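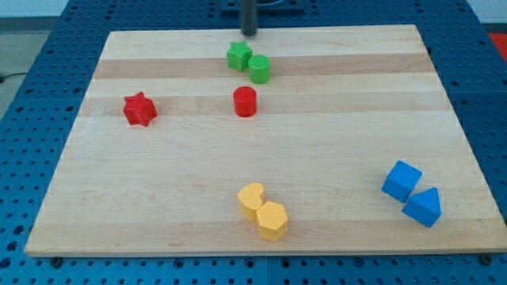

Vol. 11, p. 190

**Sorting and tidying, robotic.** The automated collection of loose objects from a surface and their placement by kind, color or shape. The task is treated as a basic measure of whether a machine can take on chores such as clearing a playroom floor or refilling parts bins. As of this edition it is solved for known objects on a fixed table and unsolved for ordinary homes.

**Test materials.** Most bench trials use small solid blocks on a flat board. A typical set has two blocks in each of four colors, with shapes such as cylinders, stars, a cube, a heart and a hexagonal prism. Color is easy to detect under steady light. Shape is harder, as a prism resting on a different face presents a new outline to the camera. Blocks that touch must often be separated before either can be gripped - a step that accounts for much of the lost time.

**Performance.** In the Widbridge trials, directed by Kerstin Fuchs, a single fixed arm made 2,662 picks from boards laid out at random. Failures were concentrated in touching pairs and in star shapes, whose points gave the fingers little flat area to hold. A later series by Zulema Daza and Amirul Sinaga in Lagos repeated the work with around 200 household items, including socks, spoons and toy cars. Success fell sharply with soft items, and the arm could not reliably tell a folded sock from a cloth.

**Shop-floor use.** Sorting of rigid parts is in regular service where the parts list is short and the lighting is controlled. The Vineck cell is one such system. It stops and calls an operator when a part cannot be identified.

**Household use.** No general tidying machine is in common use. The Hona prototype could clear a low table but needed its storage bins in marked positions. Pascual Ojeda has argued that the main obstacle is deciding where an object belongs - grasping being the lesser problem.

*See also:* Bin picking; Grippers; Laundry folding.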